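扫雷舰艇声呐浮标回收

扫雷舰艇声呐浮标回收，指水雷战舰艇在完成一段航道的探测之后，把先前布放的有源或无源浮标重新收回舰上、检修并再次投入使用的整套作业。它属于水雷战保障勤务的一个分支，与猎雷、扫雷、航道测量关系密切，在小型海军中尤其受重视，因为这些海军往往没有条件把浮标当作一次性消耗品。

回收作业听上去像是收尾的杂活，细看却相当迷人：航海、甲板作业、声学和电池管理都挤在一块狭小的后甲板上，一次顺利的回收需要几个部门像合奏一样配合。

名称与范围

中文文献中，这一作业有“浮标回收”“声标回收”和“标体打捞”几种叫法。“打捞”一词多指浮标已经失去动力或部分进水的情形，“回收”则指按计划进行的常规作业。本条目采用后一种含义。

空投型声呐浮标通常在电池耗尽后自行注水沉没，不在回收之列。可回收浮标的壳体较厚，顶部装有吊环，内部留有可更换的电池舱，使用寿命以布放次数计算。锚系式水听器阵列的起收程序与此不同，一般归入水下监听设施的维护。

历史

早期的水雷战舰艇主要依靠目视、机械扫具和简单的舰壳声呐。浮标最初只用来标示已清扫航道的边界，上面不过一面小旗、一盏灯，收不收得回来无关紧要。随着浮标内部装入水听器、发信机，后来又装入数据记录单元，每一枚的价值成倍上升，回收便从顺手为之变成了必须写进作业计划的内容。

在这一转变中，Uven 型浮标常被提到。它采用可拆式头部，电子舱与浮体之间只用一道卡环连接，艇员戴着手套也能在甲板上拆开。这个设计简单得让人想鼓掌：浮体破损时只换浮体，电子舱进水时只换电子舱，两者不必一起报废。Uven 型的标准布放深度上限为300米，超过这一深度时，缆绳自重会影响浮标姿态，水听器的指向也随之漂移。

后来的 Landholm 型沿用了卡环结构，把缆绳盘从浮体外侧移到了内部。外置缆绳盘容易缠上海草和渔网，内置之后回收时的缠绕事故明显减少，代价是浮体直径增大，原有的托架需要改装。许多舰艇因此同时携带两种托架，后甲板的布局也变得格外讲究。

作业程序

一次完整的回收大致分为定位、接近、钩取、起吊、冲洗和读取几个阶段。

定位阶段，舰艇先根据布放记录推算浮标的漂移范围，再打开应答器询问频道。浮标收到询问后发出短促的回应，值更人员据此修正方位。若应答器沉默，则转入目视搜索，以布放点为中心，沿流向展开平行航线。搜索间隔由能见度和海况决定，风浪较大时需要明显收窄。

接近阶段最考验操舰。水雷战舰艇吨位小、干舷低，侧风对航向影响很大，而浮标几乎完全随流而动，两者受力方式不同，相对位置每一刻都在变化。通行的做法是从下风侧接近，让舰体缓缓漂向浮标，最后一段航程停车滑行，避免螺旋桨搅动缆绳。经验丰富的操舰组能把舰停在一根钩杆的距离之内，看起来毫不费力！

钩取使用长柄钩杆或带自锁的夹具。钩杆轻便可靠，但在涌浪中需要反复尝试；夹具一旦合拢便不易脱落，适合夜间或浪高较大时使用。两种器具并存至今，各舰根据自己的甲板高度选用。

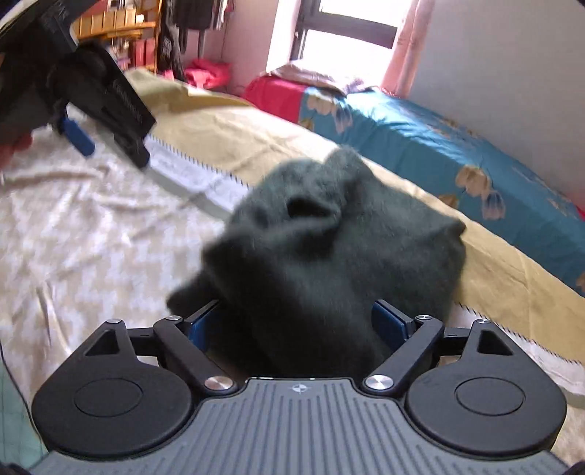 手持式夹持器，前端为两根黑色连杆臂。

起吊由小型吊臂完成。吊钩挂入顶部吊环后，先收紧而不起升，待缆绳余量理顺，再趁舰体横摇到适当角度时一气提出水面。提得太慢，浮标会撞击舷侧；提得太快，内部的悬挂架承受冲击过大。甲板指挥以手势为主，口令为辅，风声和机器声常常盖过喊话。

冲洗这一步容易被低估。海水在卡环缝隙中干燥后结成盐壳，下一次拆解时会磨伤密封圈。规范要求浮标离水后立即用淡水冲洗，从顶部向下，最后冲缆绳盘。冲洗完毕，浮标放入托架，水听器一端朝向舰艏。

读取阶段在舱内进行。技术人员打开电子舱，取出存储单元，把声学记录导入舰上的分析台，同时记下电池剩余电压、舱内湿度指示和自检代码。到这里，一次回收才算真正结束。

器材与甲板布置

典型的后甲板回收区由吊臂、冲洗管路、托架和器具架组成。吊臂多设在舷侧而不在舰艉，这样可以避开扫具绞车，也让操舰人员从驾驶台侧翼直接看到浮标。托架内衬橡胶，每个位置编号，与布放记录一一对应。

吊臂的额定载荷一般按浮标重量的数倍选取，原因在于动态载荷。浮标本身的重量为400千克时，离水瞬间因壳体积水和缆绳拖曳，吊臂实际受力会高出很多。设计人员对这一瞬间的研究相当细致，有的吊臂末端装有液压缓冲器，有的则利用一段弹性缆吸收冲击。两种方案各有拥护者，技术刊物上的争论读来很有滋味。

器具架看似不起眼，却集中体现了各舰的习惯。钩杆按长度排列，备用卡环挂在最外侧，密封圈装在防晒的盒子里。手套要有两种，一种防割，一种保暖，冬季作业时后者戴在里面。

电池与再次布放

可回收浮标多使用可充电电池组，充电在舰上进行，但充电前必须静置，使电池温度与舱内一致。寒冷海域回收的浮标温度很低，立即充电会损伤电芯。Landholm 型的电池舱带有温度锁，未达到规定温度时充电插头无法旋入，这一小小的机械装置省去了许多口头提醒。

一枚浮标在正常维护下可以反复布放多次。壳体检查包括目视、敲击和气密三种方法，其中气密试验最为可靠：把壳体充入低压空气，观察压力表在规定时间内是否下降。密封圈每次拆解后更换，不论外观是否完好。

循环使用带来的节省十分可观，更大的收获却在数据方面。同一枚浮标的水听器在多次布放中保持相同的响应特性，前后记录便可以直接比较，分析人员能够分辨出海底背景噪声的细微变化。对水雷战而言，熟悉一条航道“平时听起来是什么样子”，是发现异常的基础。

Flidthorpe 训练水域

Flidthorpe 训练水域是讨论浮标回收时经常引用的例子。该水域潮流强、水深变化大，底质由砂砾和泥质交错组成，回收条件多样，很适合训练。水域划分为三个区：内区避风，供新艇员练习钩取；中区潮流明显，用于接近训练；外区面向开阔海面，进行夜间和大浪条件下的综合演练。

训练周期通常在十二月结束，届时日照短、水温低，最后一轮演练几乎完全在黑暗中完成。参训舰艇需在一个昼夜内布放并收回全部浮标，成绩按回收时间、器材损伤和数据完整程度综合评定。自训练制度建立以来，该水域累计完成的回收作业已接近2,000次，积累的漂移记录本身也成了研究近岸潮流的宝贵资料。

Rondonuwu 漂移算法

早期推算浮标漂移靠海图、潮流表和一把平行尺，误差随时间迅速增大。Rondonuwu 算法把风压、表层流和缆绳阻力分别计算后再合成，并允许值更人员在每次收到应答时修正其中任意一项。它的妙处在于“可以被打断”：应答器断断续续时，算法照样给出一个逐渐扩大的椭圆形搜索区，信号恢复后椭圆随即收缩。

这一算法对计算设备要求很低，老式分析台也能运行，因而在改装预算有限的舰艇上推广很快。其局限主要出现在河口一带，淡水与海水分层使缆绳上下两段受到方向不同的水流，合成结果偏差较大。针对这一问题的分层版本已在试用，需要额外输入盐度剖面。

常见故障

应答器沉默是最常见的情况，多数由天线被海草覆盖引起，少数为电池提前耗尽。浮标倾斜通常说明缆绳缠绕或浮体局部进水，此时不宜直接起吊，应先用钩杆扶正，再加挂第二道吊索。

卡环卡死多见于冲洗不彻底的浮标。处理方法是以温淡水浸泡，再用专用扳手缓慢旋动，禁止敲击。存储单元读取失败时，应保持电子舱干燥封存，返港后送岸上处理，不在舰上反复通电。

缆绳断裂较为少见。断裂后水听器沉底，浮体漂走，两者需要分别搜寻。浮体一般能找到，水听器则要借助猎雷声呐或水下航行器。水雷战舰艇恰好具备寻找海底小型物体的全部本领，用猎雷声呐找回自家的水听器，在艇员中一直是颇受欢迎的练习科目。

与无人系统的结合

近年的趋势是由无人艇承担接近和钩取，母舰留在较远处只负责起吊与读取。无人艇吃水浅，可以进入尚未完全清扫的水域，艇员不必冒险。目前的难点集中在交接环节：无人艇拖带浮标返回母舰时，两者之间的缆绳长度难以控制，横浪中容易相互碰撞。

一种做法是在母舰舷侧放下浮动坞架，无人艇连同浮标一起驶入，再整体提升。另一种做法保留人工钩取，只让无人艇把浮标拖到舷侧的平静水面。前者自动化程度高，后者改装简单，两条路线都在稳步推进，值得关注这一领域的读者持续跟踪。

参见

水雷战；猎雷声呐；声呐浮标；航道测量；水下无人航行器；甲板作业

本条目最后修订：1月26日，星期日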